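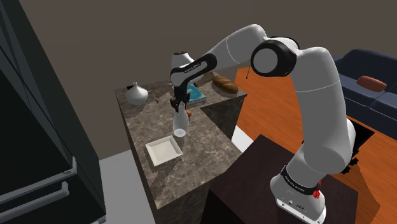

Neck grasp on the glass bottle, Cumov kitchen, rendered view.

Cumov kitchen: planning scene fault, ticket 603
Gallery and notes

The Cumov kitchen is a simulated test room used for tabletop pick and place. One arm on a fixed base works over a marble counter, and the loose objects are dealt out again at each reset. The August batch was set for 800 episodes. It was halted at 315 after the contact monitor had flagged 7 of them for the same fault.

In each flagged episode the planner moved the arm on the basis of an object pose that was no longer correct. The simulator knew where the object was. The planner did not. The two had been in agreement at reset and had drifted apart after the first unplanned contact.

The fault sits between two pieces of software. The Ibarra bridge reads object poses out of the simulator and passes them on. The Bornik planner keeps its own copy of the room, called the planning scene, and checks every path against it. Both parts passed their own tests before the batch and both pass them now.

What the planner believed

A bottle is a fair starting point because the grasp is simple. The fingers close on the neck, the lift begins, and the planner attaches the bottle to the gripper in its own copy of the room. From then on the bottle is treated as part of the arm. Paths are checked for the bottle as well as for the fingers.

Attachment worked as designed in all 315 episodes. The held object was never the problem. The trouble was with the objects left on the counter, such as the vase and the plate, which the planner treats as fixed obstacles until told otherwise.

The bridge sends a pose update for an obstacle when the object moves farther than a set distance between two ticks. The limit was added to keep noise out of the planning scene. Objects in contact with the counter shift by tiny amounts all the time, and passing on each shift made the planner discard good paths.

The limit was applied to position only. Rotation was not checked at all. It was also compared against the previous tick instead of the last pose sent. An object that tipped slowly, or was pushed slowly along the marble, could travel a long way in small steps without one update reaching the planner.

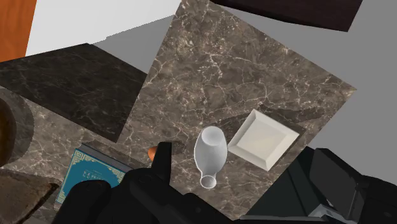
Bornik Simulation Group

Vase on its side between the gripper finger and the square dish, with the teal book to the left.

A vase in this position shows why rotation matters. Standing, it is tall and takes up little of the counter. On its side it is low and long. A planning scene that still holds the upright shape will keep the arm out of empty air and let it into the space where the body of the vase is.

The wrist view is the hardest one to judge by eye. The gripper body covers a good part of the counter, and small objects near the finger can be half hidden. Flagged episodes were therefore read from the contact log first. The rendered views were used as a check on object identity, and distances were taken from the log alone.

How the contact monitor reports it

The monitor is separate from the planner. It reads contact pairs straight from the simulator and compares them with the pairs the planner said to expect. A finger touching the object to be grasped is expected. A finger touching any other object is logged as a warning. The hand body or any arm link touching an object is logged as a fault, and the episode ends there.

The flagged episodes all ended on a hand body contact. None ended on an arm link. That fits the cause: the hand works low over the counter, where a wrong obstacle shape has the most effect, and the links stay higher up.

Finger warnings were far more common and had been left alone for most of the batch. This was a mistake in our procedure. Each fault was preceded by at least one finger warning on the same object, earlier in the same episode. The warning was the moment the planning scene and the simulator stopped agreeing. Warnings were being written to a file that was only opened after a fault.

Why it was treated as a safety matter

No person or machine is at risk in the simulated room. The same Ibarra bridge, with the same limit, is also installed on the hardware cell at Jerkthorpe. There the poses come from a tracking system in place of the simulator, but the filter code is shared.

The Jerkthorpe cell was put on hold the same afternoon. Its logs were searched for finger contacts with no pose update following. The search was not conclusive, as the cell has no contact monitor of the same kind and motor current is a poor stand-in for light touches. The hold was kept in place until the filter had been replaced. It has a guard fence and an independent stop circuit, neither of which depends on the bridge, and neither was changed.

Reproducing the fault

The first attempts failed. Rerunning a flagged episode from its seed gave the same layout and the same first path, but the extra logging changed the tick timing enough to alter the filter's behavior. With logging moved off the control loop, the fault came back on the first try.

The steps are short:

Reset with any tall object near the center of the counter.
Turn off physics noise.
Tilt the object by hand in small steps, one step per tick, until it lies flat.
Ask the Bornik planner for its obstacle list.

With the old filter the list shows the object standing. With the new one it shows the object lying down. No arm motion is needed, so the check takes very little time. It now runs before every batch.

The home pose is the other place where the fault can be caught cheaply. With the gripper raised and clear of the objects, nothing is being held and nothing should be in contact with the hand. Any difference between the two copies of the room at that point is a true error.
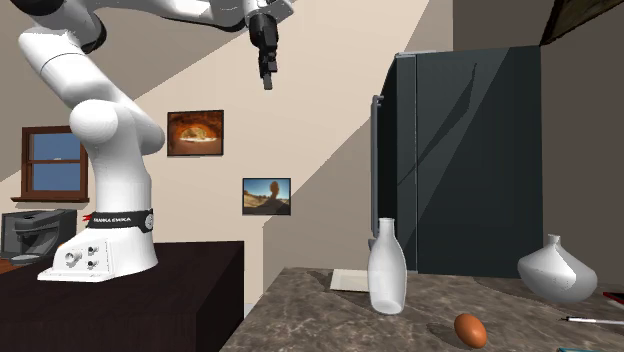

A full comparison is therefore made each time the arm gets back to that height. Every object on the counter is checked for position and rotation against the planning scene, held or not, flat or tall. Flat items were skipped in an earlier version on the ground that the arm could pass over them. They are included again. A flat item under a bottle or a vase can carry it along when pushed, and the planner should know about both.

If the comparison fails, the planning scene is rebuilt from the simulator before the next path is requested. If it fails twice in a row, the episode is ended and marked as a bridge error. It is kept out of the success figures in either direction.

Round objects needed a separate rule. An egg can roll and come to rest near its starting point with a different rotation, and for planning purposes the rotation hardly matters. Long objects such as the pen are the reverse case – a small turn about the middle moves the ends a good deal while the center stays put. The filter now works on the corners of the bounding box, so both cases are handled by one limit.

Changes made under ticket 603

Ibarra bridge: the filter compares against the last pose sent. The limit applies to bounding box corners.
Bornik planner: obstacle poses carry a time stamp. A path request is refused if any stamp is older than the last logged contact.
Contact monitor: a finger warning on an object other than the target now triggers a pose refresh for that object.
Batch runner: warnings are counted per episode and shown on the status page while the batch is running.

The time stamp rule has a cost. Path requests are refused more often in crowded layouts, and the arm waits in place until the refresh arrives. The wait is short, but it shows up in the cycle time, and figures from before and after the change should not be compared directly.

Open items

The first 315 episodes have been kept under the old build number and are not to be merged with the new batch. The full 800 will be run again from the start.

Paths planned while an object is still moving are not covered by any of the changes. The planner takes the last pose as final. Until a settling check is added, the runner waits a fixed time after each warning before it asks for a path.

The hardware cell keeps its speed limit until the tracking logs have been reviewed against the new filter.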